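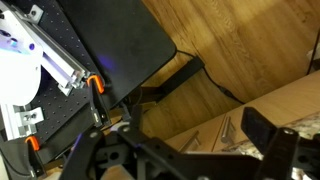
3.2 Keeping the panel still

Readers who have tried to run a small bench experiment on borrowed furniture will know the trouble we met in our first weeks at Zernosdale, where none of the tables may be drilled and most of them are needed for teaching by the afternoon. We wanted a base that could be put down, fixed firmly and lifted away again without leaving a mark, and after a good deal of trying one thing and another we settled on a perforated panel held at its edge by spring clamps (Figure 4). Rails and brackets are bolted to the panel once and then left alone, so that only the clamps need attention from day to day.

Figure 4. Black perforated panel with aluminium rails and corner brackets, and two orange-tipped spring clamps along its edge.

We had rather expected the clamps to be the weak point. Over 465 sittings between the first week of June and the end of the study, the panel shifted enough to need setting out afresh in 22 of them, and most of those came early on – before we had got into the habit of wiping the tabletop first. A thin sheet of Corko under the panel helped a good deal on the smoother tables, though it wore at the corners and had to be replaced after 6 weeks. The Ivatard trials, described in Section 4, used the same arrangement with the sheet left out, and we return there to the question of how much difference it made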